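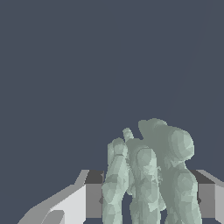 Sim grasp on the lumpy green mesh, wrist view

Reading time: 2 minutes

mossbucket wrote:
Right, I've been at this since October and could do with a sanity check. I'm collecting simulated grasps for the Paju gripper set and I'm up to 2,813 examples, which sounds lovely until you see how many are on the same handful of meshes. The green one is my favourite (all knobs and columns, a proper swine to get hold of!) but I've no idea if I'm feeding the thing too much of it. When do you lot stop?

tinlid_37 wrote:
I cap mine at 500 per mesh and move on. Past that you're just teaching it one shape off by heart.

mossbucket wrote:
500 of that one would take me weeks though, I drive every go by hand.

pellow wrote:
Don't agree with a flat cap, sorry. A mug is a mug, you've seen all its sides by lunchtime. Something with that many bumps gives you a different contact every time you turn it a bit. I did 126 of a similar lump for the Fisside lot and the last dozen were still teaching it something. 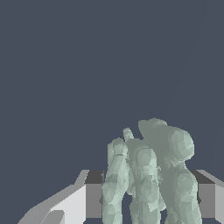 mossbucket wrote:
My other worry is how I label them. At the moment each go gets a single yes or no for the whole grasp, and I think I'm chucking away the useful bit. Take that fat rounded lobe at the top right, well above both finger blocks, while the blocks themselves are down by the columns. I'd like a tag for how high up the object the fingers sit, so a low hold and a high hold don't end up in the same bucket. Is that daft?

tinlid_37 wrote:
Not daft, but you can work the height out from the poses afterwards. Don't type it in by hand, you'll go cross-eyed and get half of them wrong.

pellow wrote:
Only if the poses got saved! The old Ultivport exporter dropped mine and I had to redo 37 of them. Check before you do any more.

mossbucket wrote:
Oh heck. Checking tonight.

Related threads
Fumemberg mesh pack: which ones are worth using?
Plain background or busy background for training?
Ultivport exporter settings
How do you name your failed grasps?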